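Behind the Curtain: How the Nimusthorpe Wardrobe Room Keeps Its Clothes in Order

The costume and clothing collection at the Nimusthorpe Arts Center occupies a long room on the second floor, between the rehearsal studio and the print shop. It lends garments to student productions, neighborhood theater groups, and, twice a year, to the center's own public festival. According to the catalog completed on June 1, 2023, the collection holds 1,086 pieces, from evening coats to aprons. Nearly all of them spend their lives on hangers.

The care of a hanging collection receives little public attention. Visitors to the center see the clothes under stage lights, pressed and pinned to the performer's measurements. The work that makes this possible takes place at the racks, and it follows a set of practices that have been revised steadily over the past decade under the direction of Ermira Janevski, the collection's manager.

"A garment is in use for two hours and in storage for eleven months," Ms. Janevski said. "Our attention should be divided accordingly."

A Question of Shoulders

The first major change concerned the hangers themselves. The collection had inherited wire hangers from dry cleaners, wooden ones from a department store closing, and a number of padded satin models donated by local families. Each had its own width and its own hook. Garments slid toward one another on the rods, and knitwear developed the small peaks at the shoulder that are familiar to anyone who has left a sweater hanging through a summer.

The center now purchases plastic hangers in two sizes from Genell, a regional supplier. The larger model has a thick, curved shoulder bar and is reserved for coats, jackets, and heavier dresses. The smaller is a plain triangle with a straight lower bar, and carries blouses, shirts, and folded trousers. An order of 300 arrived in November, and the wire hangers were retired the same week.

Mimoza Vidmar, who supervises alterations, recommends that households adopt the same division. A hanger should end slightly inside the shoulder seam of the garment it supports. If it extends past the seam, it will push the sleeve outward. If it falls well short, the fabric will droop on either side and crease along the collar. She also advises closing the top button of any blouse or light jacket before it goes on the rod.

Loading the Rod

Racks at Nimusthorpe are filled from the back of the room forward, with the hooks facing the same direction. Heavy pieces are placed near the upright supports and light pieces toward the middle, an arrangement that reduces strain on the rod. A single rack may carry up to 200 pounds, although the staff seldom approach that limit.

Light-colored garments receive separate treatment. Creams, ivories, and undyed cottons are kept away from dark wool, and are handled only after hands have been washed. Pieces that cannot be hung - bias-cut skirts, beaded bodices, most knitwear - are folded with tissue and laid in drawers built by the Tritidis workshop.

Nikola Kovačević, the center's textile technician, inspects hems and linings when garments return from loan. His notes are brief. A recent entry for a long cream housecoat reads, in full, "Left cuff. Again."

Color Against Black

Plain backgrounds are a practical matter in a wardrobe room. Pale clothing is difficult to judge against a pale gray wall, and a length of black cloth behind the rack makes the outline of a collar or the line of a hanger easy to read. Fabric clipped along its top edge can be taken down for washing and put back within minutes. It also offers a surface for lettering, and large foam letters in bright colors with white outlines hold their own against the dark folds.
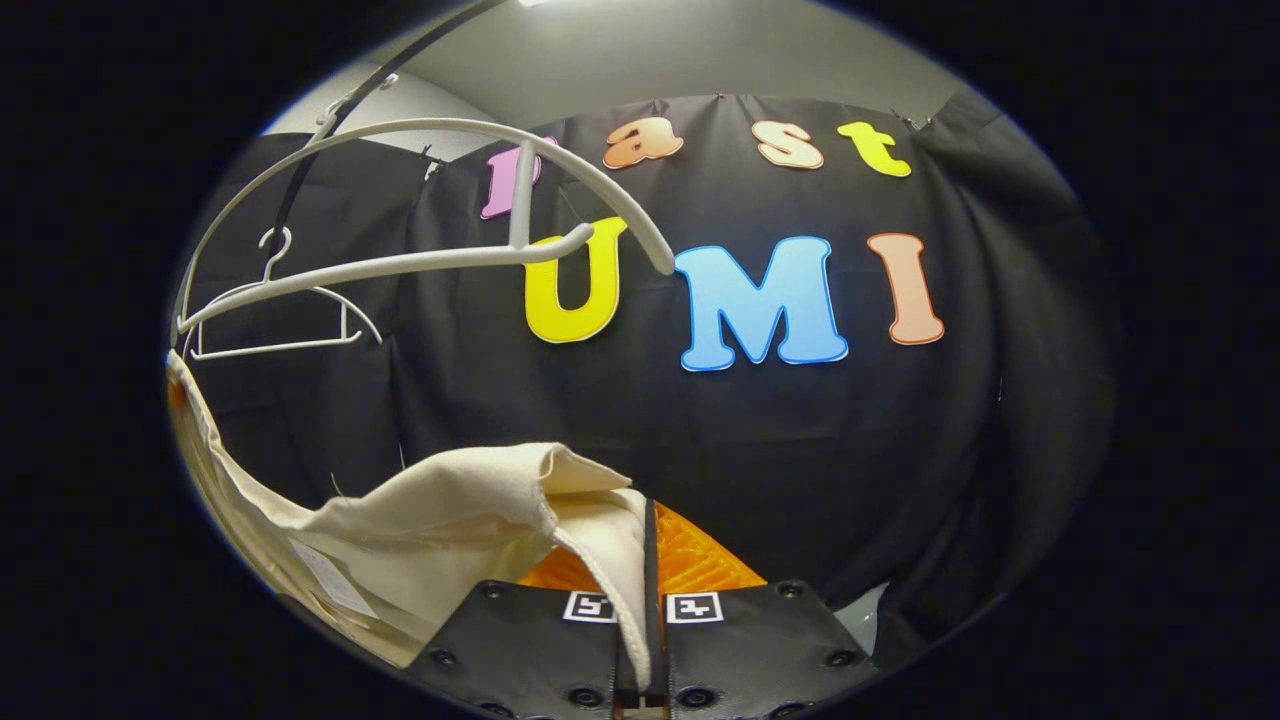 Borrowing From the Collection

Loans are open to registered groups for periods of up to three weeks. Requests should be addressed to Tomás Falcão at the front office and should include the measurements of each performer. Garments are released on their hangers and are to be returned on them. Alterations other than basting must be approved in advance by Ms. Vidmar.

The Đorđević coats, a set of winter pieces given to the center by the family of that name, may be viewed by appointment but are not lent.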